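Topics > Work and Labor > Workplace Automation > Sterkmont sorting plant

December - by the Pokwood desk

The Sterkmont sorting plant is a kitting and returns operation in the town of Pokwood, run by the logistics firm Divari. It is cited in trade writing as a small case of automation brought in one bench at a time, with most of the existing staff kept on. Employs 70 people. Handles mixed small goods - toys, spare parts, craft sets - which come back from stores and have to be checked, matched to the right tray and packed again.

Background

Before automation the matching work was all done by hand, at long tables, in two shifts. Pieces were picked out of a tub, turned the right way up and put into a shaped tray. Light work but repetitive. Sore wrists and stiff necks were the usual complaint, and turnover on the late shift was high. A good sorter could clear 500 trays a shift, though the plant never set that as a target and the staff handbook says so.

Divari looked at conveyor sorting first and dropped it. The goods changed too often. It then signed with Ntuli, a maker of robot cells, for arms which could be taught a new shape without new tooling.

The work

The basic job is pick, turn, place. An arm takes hold of a piece from above, brings it over the matching opening and lowers it in. Simple to say. In practise the turning is the hard part, as a star or a pentagon only goes in at certain angles and a small error leaves the piece sitting on the rim.

Shape-sorter boards are the usual teaching task at Sterkmont, both for the arms and for new operators. The pieces are chunky, the openings differ from each other, and mistakes are easy to see from a few feet away. Gray-walled bins keep a dropped piece from rolling off.
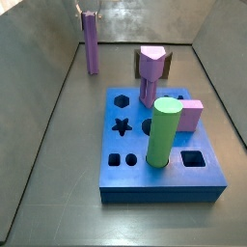
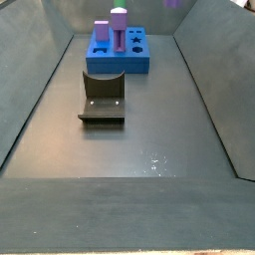
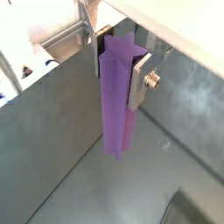 Shape-sorting work with a robot gripper. Top and bottom: a purple star prism held in the gripper. Middle: a purple block held over the blue sorter.

Operators learn to read a grip before they learn anything else. How high up the piece the fingers close, whether it hangs straight, how much of it is left free to go in the hole. Most faults start at the pick and only show up at the place.

Changes to jobs

Nine cells were installed in the first phase. Hand sorters were offered three routes - cell operator, quality bench, or packing, which is still manual. Most took the first. An operator looks after several cells at once, clears jams, swaps trays and runs the teaching routine when a new product line arrives. Pay for the role is one grade higher than hand sorting. Training takes place on paid time, mostly Saturday mornings, and this was the main sticking point in talks with the staff side. It was settled with a higher Saturday rate.

Effects reported by workers are mixed:

Less wrist strain. More standing and walking, and floor mats were added later.

Less talk. The old tables faced each other, the cells do not. Several former sorters named this as the thing they missed most.

More interruptions. An arm stops, a light comes on, somebody has to go. Operators describe the day as choppy, where the hand work was dull but steady.

More say over the work, for some. Operators can reject a taught motion and redo it, and the plant keeps a board where they list shapes that give trouble.

The late shift shrank. Fewer people are needed after 6 p.m. and those who liked the late hours, often parents sharing child care, had to move to days or leave. The plant counts no layoffs from the change but does not publish figures for people who left on there own.

Output

The cells together place 2,000 trays on a normal day. Hand sorting still runs on a single table, kept for odd lots, soft goods and anything too new to have been taught. Divari had planned to close the table after the first phase and then kept it - short runs were quicker by hand.

Criticism

The main criticism concerns skills. Sorters who knew the whole range by touch now see only the pieces that fail, and some supervisors worry that knowledge of the products will thin out. A rotation was brought in so that every operator spends part of the month at the hand table. It is popular, and there is usually a wait for a place.

A second phase, covering the packing line, has been discussed with staff. No start date given.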